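Cahier d'atelier, mercredi 24 juillet 2019

Visite chez Zusteck, enfin ! On en parlait depuis le printemps, et toute l'équipe de Tirport a fini par monter dans le minibus - sauf les deux qui gardaient le banc d'essai, pauvres d'eux. Accueil très gentil, café, puis la grande salle du fond, où tournait la démonstration sur la préhension d'objets du commerce : bouteilles, gobelets, tasses. Leur jeu complet compte 134 objets, et ils en sortent jusqu'à 12 par séance. Je note surtout ce qui nous concerne, c'est-à-dire le plastique transparent, notre bête noire depuis le projet Dornesetti. Ils ont déjà 522 essais enregistrés là-dessus, de quoi nous rendre un peu jaloux.
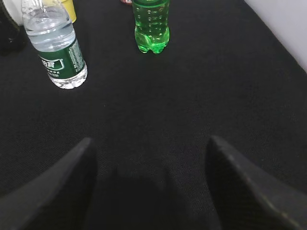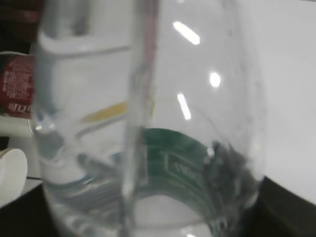
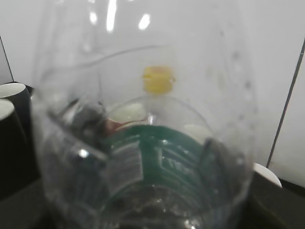 Sur la dernière vue, la bouteille d'eau couchée dans la pince, au-dessus de la bouteille verte : 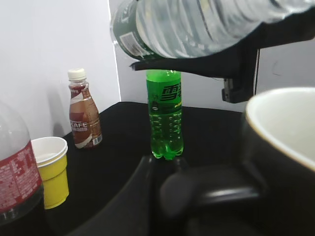
Dans le minibus du retour, on m'a fait remarquer que la transparence n'était peut-être pas notre vrai souci, et qu'avant de changer de capteur il faudrait déjà refaire l'étalonnage du poignet, que nous repoussons depuis des semaines. Je n'étais pas ravi de l'entendre, mais l'argument se tient, et j'ai promis de m'y mettre.

À faire donc : l'étalonnage, puis commander un tissu noir mat pour notre table (le nôtre brille trop), et leur renvoyer la clé du vestiaire, restée dans ma poche.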